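Open day at Kunau: big claims, cold tea and one decent goalkeeper

Mercado want you to know they are serious about this season. They said so on the banner at the gate, again in the programme and a third time over the loudspeaker, which cut out before the end of the sentence. The new training ground at Kunau opened to supporters one morning in May, and I went along with my scarf and my doubts.

Parking was easy enough. We were met by Bernadette Tillman, head of supporter relations, who split us into groups and led ours round the outside of the main pitch. Nice grass. I asked what had become of the covered stand in last year's drawings and was told it was "phase two". Phase two came up a lot. The second pitch is phase two, and so is the bus from the station.

The youth coach, Lwazi Van Wyk, was better value. He talked for a good while about pressing and did not once use the word "journey". According to him the club turned down 449 boys at trials before settling on this year's intake, a figure he seemed prouder of than I would be. Two of those he kept are keepers, and the taller one made a save in the small-sided game that had the whole touchline clapping. If he is still at Mercado in three years I will be amazed. We sell anyone who can catch.

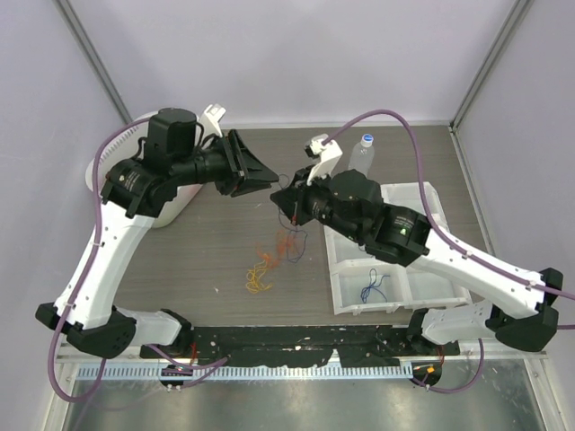

What I wanted to hear about was the forward line, and there we got very little. Jonalyn Gatchalian, who runs recruitment, took questions in the canteen and answered most of them with a smile. Is Uda staying? He is "a player we value". Has anyone made an offer? She couldn't discuss other clubs. Last season our front two spent most matches like that pair of robot arms, reaching toward each other from opposite sides and bolted to the same bar, and I saw nothing at Kunau to suggest the next pair will be any closer. The wide players are no better off. A man behind me asked whether we might sign somebody who can cross a ball, and got the loudest applause of the day.

Lunch was a pie and tea that had been poured well before we arrived. Givia, the new shirt sponsor, had a stall giving out pens. Mine has already stopped working. The home shirt was on show too — same as the old one, with a different collar and a higher price.

To be fair, the gym is a proper gym now, and Kanchan Chaudhary, the physio, gave straight answers about the hamstring injuries that wrecked our spring. Too many games on a hard pitch, she said, and too few players to share them. I'd have liked the chairman to hear that, but he had left before lunch.

Season tickets go on sale next month. I'll renew, as I always do, but I'm waiting to see who is wearing the number nine shirt first.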